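Budget for a first robot arm setup, kitchen appliance tasks

Posted in Buying and Planning

Volodymyr Didenko
Apr 20, 2026

I'm putting together an equipment request for a small teaching lab and would like a check on the numbers before it goes in. The plan is one tabletop arm with a gripper doing simple kitchen jobs: opening and closing a microwave, turning a dial, moving a bowl. The students start in June.

What I have so far, on top of the arm itself, which comes out of a different budget:

Second gripper with spare fingers (Pumby): 923
Counter section, clamps and base plate: 307
Appliances and dishes: 500
Cables, mounts, small parts: not sure

All in dollars. The ceiling for everything on this list is 2,000, so I have 270 left for the last line and any surprises. Is the second gripper worth that much of the total? And should I buy a new microwave or get used ones? A coworker says to get the cheapest thing with a door, but I'd like to hear from people who have run this kind of task for more than a week.

Ilir Omerović

I'd split it differently. Your biggest line is for a part you may not need in the first months, and your smallest is for the part that will eat your time.

Appliances first. Get a microwave with dials, two of the same model if you can. Dials are easier to read from a camera than a flat touch panel, and the students can see at a glance where one is set. Look at how the door opens before you pay. Some have a handle you pull, some have a push button under the controls, and some you just grab at the edge. Each one is a different task for the arm, and if the first microwave breaks and you replace it with another type you start over. Used is fine. Check that the door latch still clicks and that the hinge doesn't sag. You don't need it to heat anything.

Then measure. Put the microwave where it will stand, swing the door all the way open and mark the arc on the counter with tape. The arm base has to be outside that arc and still reach the far edge of the door. I skipped this and had to buy a longer counter section from Fliken. 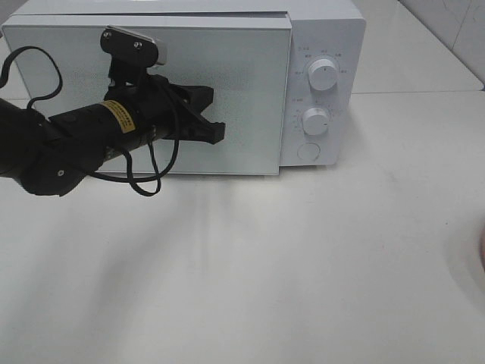 Gripper at the microwave door, cables looped around the arm.

Put real money on the cable line. The wires need enough slack for the full reach, and the slack has to go somewhere when the arm folds back. Buy spare cables in the length you need, plus sleeves and a few clips. I would set aside the whole 270 for this and take more from the gripper line if you can.

On the gripper, ask Pumby if they sell the fingers alone. Fingers wear and get bent, and in my case the body was fine after a year. If they do sell them, order two sets and keep the rest of the 923 until you know what breaks.

One more thing – ask about delivery time now. June is close, and small parts took longer than the arm did when I ordered.

bidard_user

We got our clamps from Bidard, no complaints. Base plate from them was too thin, so get that somewhere else.

Tomić bench

Mostly agree with Ilir, but I would keep the second gripper if this is a class. With one arm and one gripper, any fault stops the whole group, and waiting on a repair in the middle of a term is worse than having a spare sit in a drawer. For a lab with one or two people I'd do the fingers only.

For the appliances, 500 is more than you need if you buy used. You could move part of that to cables and leave the gripper line alone. Also check if the counter is going against a wall. You want room behind the microwave for the plug and for your hand, and the base plate should be bolted down. Clamps alone work loose if the arm pushes on a door all day.

Volodymyr Didenko

Thanks, all. I'm going with used microwaves, two of the same model, and moving 200 from appliances to cables. I've written to Pumby about the fingers and will decide on the gripper when they answer.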